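Chapter 4
Feeding the Soil Before You Feed the Plant

When I took on my first garden in Kustville, I did what most beginners do and went shopping. I came home with a bag of Vultix, a bright blue feed that you dissolve in a watering can, and I gave it to everything. The beans went dark green and flopped over. The carrots made lovely tops and roots like bits of string. I was rather proud of the tops, I must say, until Canan Karakaya from the next plot pulled one up and laughed until she had to sit down on my wheelbarrow.

Canan didn't tell me to buy a different feed. She told me to dig a hole. So I dug one, a spade deep, and we looked at what came out: pale, tight clay in slabs, hardly a worm in it, with a sour smell near the bottom. Hers, 19 paces away and under the same sky, was brown and crumbly (she'd been putting leaves on it every December for years).
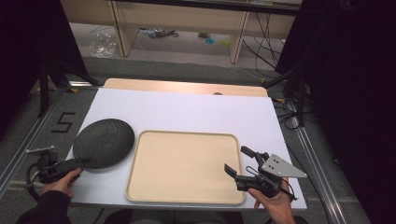
I went home that evening and started a notebook, and a good part of this chapter comes out of it. The first page says "leaves, leaves, leaves" and then the price of a garden fork.

So we'll begin with soil, and we'll stay with it for longer than you may like. Plants take up their food dissolved in water, through very fine roots, and those roots need air as well. Clay that has been walked on when wet has hardly any gaps left for either. You can pour on all the feed you want and much of it will run off down the path – mine certainly did. Rotted plant matter opens the clay up, and as worms and fungi work through it they let go of nitrogen and the rest a little at a time. 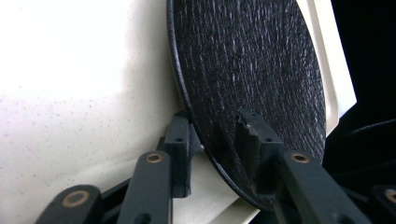 How much compost does a bed need?

A layer as deep as your hand is wide, spread on top in autumn, is plenty for most clay soils. Sandy ground gets through it faster, so give it a second, thinner helping in spring.

I leave mine on the surface now and let the worms take it down. Barış Saraç, who gardened at Dağdelen for most of his life and taught me to prune, always forked his in, and his leeks were better than mine, so do try both! Split a bed down the middle and write down what happens on each side.

Before you go on to section 4.1, please dig your own hole. Pick a spot you've never fed, go down a full spade, and squeeze a damp handful. If it rolls into a long sausage you have clay, and if it falls apart you have sand. Something that holds together and then crumbles when you poke it is loam, and I'm jealous. Keep the results, we'll need them again in Chapter 8 when we come to drainage.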